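# Cómo hacer tu primera curva de luz de una estrella variable

Llevo años mirando el cielo por puro gusto, pero hasta que no medí el brillo de una estrella con mis propios datos no me enganché del todo (y de qué manera). La culpa la tiene Mahsa Mahmoudi, del grupo de aficionados de Eltstead, que una noche me pasó sus mediciones de una cefeida y me dijo: «prueba tú, que es más fácil de lo que parece». Fácil, fácil, no sé, ¡pero se puede hacer con una cámara réflex y un trípode!

Te cuento el método que uso yo. No es el único y seguro que alguien del foro me corrige algo, como siempre.

## Qué necesitas

- Una cámara que guarde en RAW y deje fijar el enfoque a mano.
- Un objetivo de focal media. Yo uso uno de 200 mm que compré de segunda mano.
- Trípode firme y disparador remoto (o el temporizador de la cámara, que también vale).
- Un programa de fotometría de apertura. Hay varios gratuitos, elige el que te resulte menos antipático.
- Una carta de la zona con las magnitudes de las estrellas de comparación.

## Paso 1. Elige bien la estrella

Para empezar te recomiendo delta Cephei. Se ve a simple vista, cambia casi una magnitud y repite el ciclo cada cinco días y pico, así que en un par de semanas con el cielo decente ya tienes algo que dibujar. Además, desde latitudes medias del norte está bastante alta en verano y otoño.

Yo empecé en mayo con una variable mucho más débil, por cabezonería, y acabé con una nube de puntos que parecía sarampión. Keyvan Ghorbani todavía me lo recuerda.

## Paso 2. Haz las tomas

Pon la ISO en un valor moderado, entre 400 y 800, y desenfoca un poquito. Sí, has leído bien: un poquito. Si la estrella ocupa apenas cuatro píxeles, es muy fácil saturarla sin darte cuenta, y una estrella saturada no sirve para medir nada. Con un disco pequeño la luz se reparte y el resultado sale mucho más limpio.

Con un 200 mm sin seguimiento no pases de uno o dos segundos por toma. Haz una tanda de veinte o treinta y apunta la hora de la primera y de la última en tiempo universal. Lo de la hora apúntalo siempre, de verdad, y comprueba que el reloj de la cámara no se haya quedado en el horario de invierno (me ha pasado).

Antes de recoger, tapa el objetivo y haz otras tantas tomas con los mismos ajustes. Son los darks. Los flats los hago yo al día siguiente, con una camiseta blanca estirada delante del objetivo y el cielo uniforme, sin tocar el enfoque.

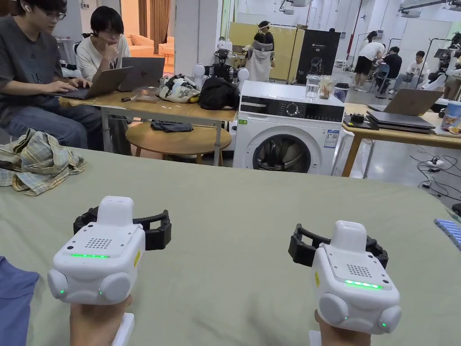
## Paso 3. Calibra y apila

Resta el dark maestro a cada toma y divide por el flat maestro, que casi todos los programas lo hacen solos. Luego alinea y apila en grupos de diez. Trabaja con el canal verde, que es el que más se acerca a la banda V de los profesionales, y olvídate de estirar el histograma, de reducir el ruido y de cualquier retoque que deje la foto bonita: todo eso te altera los valores.

## Paso 4. Mide

Coloca un círculo sobre la variable y un anillo alrededor para medir el fondo. El círculo tiene que abarcar todo el disco de la estrella, con un pelín de margen. Repite con 2 estrellas de comparación de brillo conocido, mejor si son de color parecido, y usa exactamente el mismo tamaño de apertura en todas.

El programa te da una magnitud instrumental, que por sí sola no dice gran cosa. La cuenta es esta:

`magnitud variable = magnitud comparación + (instrumental variable − instrumental comparación)`

Si las dos comparaciones te dan resultados que se llevan más de una décima, para y revisa. Lo habitual es una nubecilla, una saturación o (mi especialidad) haber pinchado la estrella equivocada.

## Paso 5. Dibuja la curva en fase

Pasa las horas a día juliano, réstales la fecha de un máximo conocido y divide por el periodo, que para delta Cephei son 5,366 días. Quédate solo con los decimales. Eso es la fase, y va en el eje horizontal. En el vertical va la magnitud, con los números pequeños arriba, ¡acuérdate de invertir el eje!

Lo que debería aparecer es una subida rápida y una bajada más perezosa. La primera vez que me salió se la mandé a medio mundo, incluida Ladan Hassanpour, que estaba cenando y me contestó con un pulgar.

## Si algo no cuadra

**Los puntos bailan mucho.** Apila más tomas y evita medir por debajo de unos 30 grados de altura.

**La curva sale desplazada en vertical.** Revisa la magnitud de la comparación en la carta, que a veces viene sin la coma decimal para no confundirla con una estrella (53 quiere decir 5,3).

**La curva sale desplazada en horizontal.** Mira la hora. Casi siempre es la hora.

Mi hoja de cálculo ya va por 2.302 mediciones, contando las malas, que también las guardo. Si te atascas con la calibración, déjame un comentario con el modelo de cámara y el tiempo de exposición y lo miramos.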